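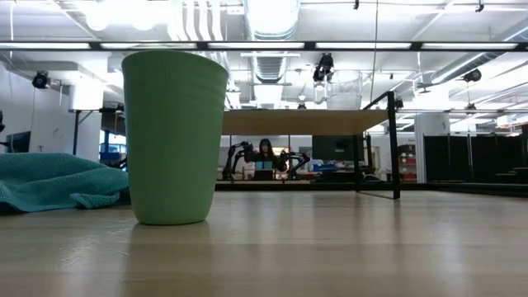
Storage of cleaning kit between sessions was the second question our group took on at the Plukthorpe workshop. In September the benches had no fixed place for wiping cloths, and cloths were left wherever the last user finished. The common arrangement is a crumpled teal microfibre towel at the side of the tabletop, with a tall light-green plastic cup standing next to it. A folded cloth takes less bench space, but it has to be refolded after every use, and the rule sheet did not ask for that.

Method
Willy Declercq and Hilde Dewulf marked a strip 70 mm wide along the left side of each bench. Cloths and cups were to stay inside the strip. Marloes Van Dijk kept the log, which ran to 115 entries over 3 weeks. An entry was made at the close of each session and recorded only whether the strip had been kept to. Spillage tests used 1000 mL of tap water per bench, poured in equal portions and wiped up with one cloth. The colour of the cloth was not treated as a variable.

Results
Cups were returned to the strip more reliably than cloths. An unfolded cloth spread past the marking in most entries - a wider strip would have suited it better. One cloth was enough for each spillage test, although wringing out was needed part way through.

Limitations
The log does not separate morning and afternoon groups. Tane Baxter has suggested repeating the work with hooks under the bench top. The hooks quoted by Dierckx had not arrived by 17th January and are left out of this report.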